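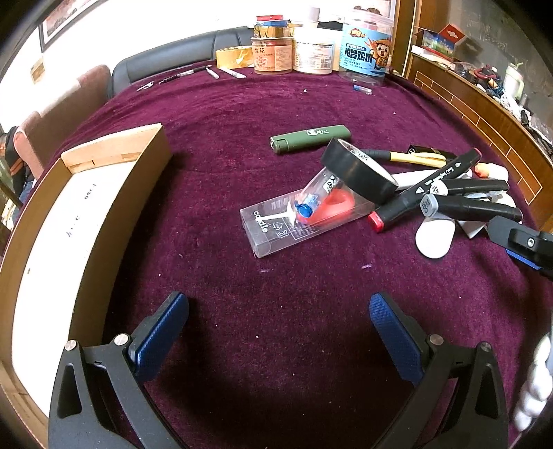
Section 4 – Sorting the small stuff into the long box

4 min read

Do this after the table cover is on (section 3) and before labels. Set aside 30 minutes for a first sort. Less once you know your own junk.

What you need
A big table. Cloth over it – velvet is fine, so is an old blanket. Small things don't skate off and you hear less clatter.
One long open cardboard box, low sides.
Marker that works. Test it first.
Scrap paper for the list.

4.1 Setting up

1. Box goes on the left, long side running away from you. Left handed? Swap it.
2. Tip the drawer out on the right. Gently. Leave the middle of the table clear if you can, you'll be using it for the thing you are deciding on.
3. Old writing on the bottom of the box – ignore it. Pencil a new line if it bothers you. Montserrat Bermúdez reuses the same box every time and hers is covered in old notes, no harm done.

Note: don't smooth the cloth flat once things are on it. Everything rolls toward you.

4.2 First pass – pens, markers, tape

4. Pull out anything you write with. Pens, markers, all of it, caps on.
5. Scribble test on the scrap paper. Two strokes. Dry ones go in the trash now, not back in the pile.
6. Tape rolls next. Stand them on edge against the far end of the box, or lay them flat if the box is shallow. Fold the loose end over on itself, quarter inch, so you can find it later.
7. A heavy roll usualy sits on top of three other things. Lift it, don't drag it.

4.3 Second pass – tubes and packets

8. Clear tubes with caps: check the cap is tight before you lay the tube down. If it's leaked, wipe it and put it in a zip bag.
9. Clear plastic packages stay closed if they have printing on them. The word on the front is your label, saves you writing one. Candles, for instance – leave them in the packet.
10. Packages with nothing printed: open, look, write what it is on a bit of tape.
11. Empty packaging with a recycling symbol goes to whatever bin your town uses. Check the local rules, they differ.

CAUTION: Candles go soft. No sunny windowsill, no shelf over the radiator.

4.4 Lighters and anything like one

12. Take these out of the pile by themselves and put them in the middle of the table. Same for anything that only looks like a lighter, until you're sure.
13. Do NOT test it over the cloth. Take it outside or to the sink.
14. If it is a lighter, it does not go in the long box with the cardboard and paper. Use the small tin with the lid, section 5.
15. Tin goes up high, out of reach of kids.

CAUTION: Never leave a lighter under a pile. Something heavy can press on the button.

4.5 Filling the box

16. Long things first, along the walls. Markers all pointing the same way.
17. Tubes next to them, caps toward you.
18. Packets on top, print side up.
19. Stop when its level with the sides. Don't force it. Start a second box.

Note: the Pralleck divider set fits the long box if you trim it. Jacobus Makhubela's tip – cut the short ends only, and do it before you fill the thing.

4.6 If something has no home

Odd shiny bits, a cap with no pen, a core with no tape on it. Put them in a cup. Look again in March. Still there, throw it out.

Go on to section 5, The lidded tin. For divider sizes see the parts list at the back, item 224.

2 comments Share
Search this manual Type a word… Go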